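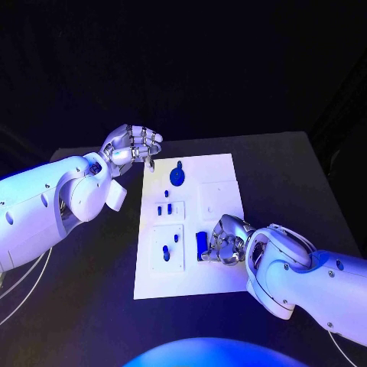
Two robot hands at the practice board. One is gripping a blue block, and the other is up by the round knob.

How Do You Go Shopping for a Robot?

Hi, I'm Tudor Vlad, and part of my job is buying stuff for a robot workshop. Yes, that's a real job! It's a bit like doing the grocery shopping, except you can't eat any of it and the receipts are terrifying.

Our robot is called Timo. Long before Timo showed up I had to sit down with a notebook and make a plan, and my first plan was pretty bad. It said "robot" and then a very big number. That was the whole page.

So I asked myself what we wanted the robot to learn. We wanted it to turn knobs, flip switches and move levers, the little things your fingers do all day long without you even thinking about them. For that you need good hands. Look at the fingers in the picture and you'll see shiny metal joints, a bit like your knuckles. Hands like that cost a lot, so they went at the top of my list (I wrote HANDS in capital letters and underlined it twice).

Next came something to practice on. I love the board! It has switches, a peg, a lever and knobs to reach for, and the parts are blue on white, so they're easy to spot. I had 3000 dollars to spend on the board, a good solid table and a dark curtain to hang behind it. I called two shops, Bundia and Barbu. Bundia was cheaper but wanted 12 weeks to deliver. Barbu could come on Tuesday. Hmm! What would you pick? I went with Bundia, and we used the waiting time to clean out the room, which took nearly as long.

Then there are the boring things, and I forgot almost all of them the first time. Cables. Screws. Spare screws for when the first screws roll under a cupboard. I now keep 20 of every size in a jar. I also save part of the money and don't spend it on anything, in case something breaks. Grown-ups call that a reserve. I call it the oops money.

Want to try it yourself? Pick a job for a pretend robot, like watering plants or sorting socks. Write down 6 things it would need, and put a star next to the one it can't do without. Then guess what each one costs and ask a grown-up to help you look up the real prices. My guesses are still wrong all the time.

Next month I'm off to the Bronari workshop to look at wheels. I've already started a new page in the notebook.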